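Microfiber Cloths for Desks and Worktops: Frequently Asked Questions

Ovholm Workplace Supplies – Help – Cleaning Textiles

Last reviewed August 15, 2022 by Jovita Varela, product support

This page covers the general-purpose microfiber cloths in our Paltura range: choosing a color, using the cloths on desks, washing them, and deciding when to replace them. Questions on mop heads and glass cloths are answered on separate pages.

CHOOSING AND ORDERING

What are the cloths made of?

Paltura cloths are a knitted blend of polyester and polyamide. The fibers are split during manufacture, which gives each strand a wedge-shaped cross section and a large surface area for its weight. Dust and skin oil are held between the fibers until the cloth is washed. There is no cotton in the fabric or the hem.

Which colors are available?

Yellow, orange and blue. The fabric is identical in all three. Color is a sorting aid only and has no effect on absorbency or on what the cloth can safely be used on.

Do I have to follow a color code?

No. If your building already has a code, keep it. If you are starting from nothing, we suggest the following for office areas:

Yellow – dry dusting of desks, shelves and monitor stands
Orange – damp wiping with a neutral cleaner
Blue – final dry wipe and drying of spills

Restrooms and food preparation areas need their own cloths, stored and washed separately. Do not take cloths from the desk set for these rooms.

Paltura or Arnar – which do I need?

Paltura has a short, fine pile and is meant for hard, smooth surfaces such as coated desktops. Arnar is a thicker cloth with a longer pile, intended for wet work and for textured surfaces. Arnar holds more water but leaves more of it behind on a smooth top. For routine desk cleaning, order Paltura.

Can I order one color only?

Yes. Single-color packs and mixed packs are listed under separate item codes. Mixed packs contain equal quantities of each color and cannot be adjusted.

Is there a quantity price?

Orders of 2,000 cloths or more are quoted individually. Send the delivery address, the color split and the required date through the contact form. Color splits can be changed until the order is confirmed.

USING THE CLOTHS ON A DESK

Should the cloth be used dry or damp?

Start dry. Loose dust comes off more completely with a dry cloth, and there is less chance of dragging grit across the finish. Follow with a damp cloth where there are finger marks, drink rings or adhesive residue. A damp cloth should not drip when held up by one corner.

How should I fold it?

Fold the cloth in half twice. You then have a flat pad the size of your hand and a series of clean faces to turn to. Change to a fresh face when the one in use looks gray or starts to drag. A cloth used in a bunched state presses unevenly and leaves strips of the surface untouched.

In what order should a desk be cleaned?

1. Clear cups, paper and loose items.
2. Dust raised equipment and anything standing at the back of the desk.
3. Wipe the top from the back edge toward the front edge, in straight overlapping passes.
4. Repeat with a damp cloth where needed.
5. Dry with a separate cloth.
6. Wipe the front edge last.

How do I clean seams, cable covers and slots?

Wrap one layer of dry cloth over a fingertip and run it along the line once in each direction. Keep liquid away from open slots. If a recessed cover lifts out, remove it, dust the opening dry and put the cover back before any damp wiping starts. Crumbs in a narrow gap are better removed with a soft brush or a vacuum nozzle, as the cloth tends to push them deeper.

Will the cloths scratch a white desktop?

A clean cloth will not mark a sound, cured finish. Scratches come from grit caught in the pile, from a hardened hem, or from a sewn-in label. Shake the cloth out before use and keep the hem on the inside of the fold. Matte white finishes can develop shiny patches if one spot is rubbed hard, so use several light passes. Where a finish is unfamiliar, test a hidden area first.

Do I need a cleaning product?

Usually plain water is enough. For greasy marks, use a neutral cleaner at the dilution given on its label and apply it to the cloth. Do not spray directly onto the desk near screens, switches or cable openings. Products containing wax or silicone coat the fibers and reduce pickup.

Can the cloths be left on the desk between uses?

A dry cloth can stay on the desk for the length of a cleaning round. A damp cloth should be hung up or put in the used-cloth bag. Left crumpled, it dries slowly on the inside and may begin to smell, and an orange or blue cloth that is new and unwashed may leave color on a pale surface.
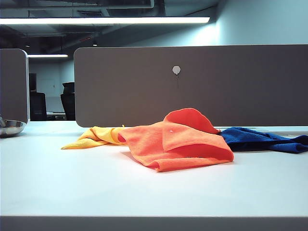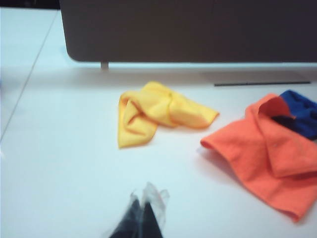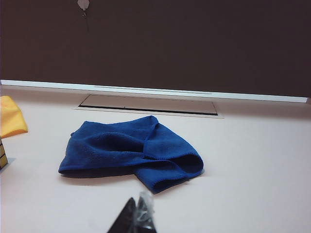

Cloths lying unfolded on a white top. Fold flat before wiping or storing.

WASHING AND DRYING

Should new cloths be washed before first use?

Yes. Wash them once, by color, before they go into service. This removes loose fiber and surplus dye. Small amounts of lint on the first use are normal if this step is skipped.

What wash settings are recommended?

Warm wash, liquid detergent, normal spin. Observe the maximum temperature on the packaging. Powder detergent can leave undissolved grains in the pile. Fill the drum to no more than 2/3 of its volume so that the cloths move freely and the dirt is released.

Can the 3 colors be washed together?

After the first separate wash, yes, provided all of them come from the same type of area. Yellow shows color transfer sooner than the other two. If keeping the yellow cloths bright matters to you, continue to wash them apart. A slight change of shade does not affect performance.

May I use fabric softener or bleach?

Neither. Softener leaves a film on the fibers and the cloth stops picking up dust. Chlorine bleach weakens the fabric and fades it unevenly. If softener has been used by mistake, run the load again with detergent and then with water only. Two rinses are normally sufficient.

Why is there white fluff on a colored cloth?

It is generally lint from cotton washed in the same load. Microfiber holds on to cotton lint very well, and the specks show most on orange and blue. Wash the cloths apart from towels, mops and clothing. Remove existing lint with a lint roller or a stiff brush once the cloth is dry.

Can they be tumble dried?

On low heat only. High heat can fuse the fiber tips, after which the cloth feels harsh and should no longer be used on coated surfaces. Line drying is preferred. Do not iron.

STORAGE

How should clean cloths be stored?

Completely dry, folded, in a closed drawer or lidded bin. Open shelves are acceptable in low-dust rooms. The Escobedo wall dispenser takes folded cloths of one color. Use one dispenser per color if your building follows a code.

Does it matter whether they are folded?

For storage life, no. For daily use, yes – a folded stack is easier to check for stains and damaged hems, and the cloth comes out ready to use. Cloths put away in a heap pick up creases, but these relax during damp wiping and have no effect on cleaning.

How do I keep used and clean cloths apart?

Carry two bags, one marked clean and one marked used. A cloth that has touched a surface goes into the used bag at the end of the desk or room, even if it looks clean. Empty the used bag on the same day so that damp cloths are not left packed together.

REPLACEMENT AND RETURNS

When should a cloth be replaced?

Replace it when it pushes water along instead of absorbing it, when the pile feels stiff after a correct wash, or when the hem has come loose. Cloths that fail on desks can be moved to rough work such as wiping down carts, then discarded. Cut off one corner first so they are not returned to the desk set.

Can a loose thread be pulled off?

Cut it with scissors close to the fabric. Pulling may open the hem stitching.

The cloths in my new delivery are a slightly different shade. Is this a fault?

No. Shade varies between dye lots. In April we added the lot number to the outer carton of all Paltura colors. If you need matching cloths, quote that number when reordering and we will supply from the same lot while it is in stock.

Can opened packs be returned?

Unopened packs can be returned under the standard terms. Opened packs are accepted only for a manufacturing fault. Include a photo of the cloth, the item code and the lot number with the request.

Related pages: Glass and Screen Cloths – Mop Heads and Frames – Escobedo Dispenser Fitting Guide – Contact Product Support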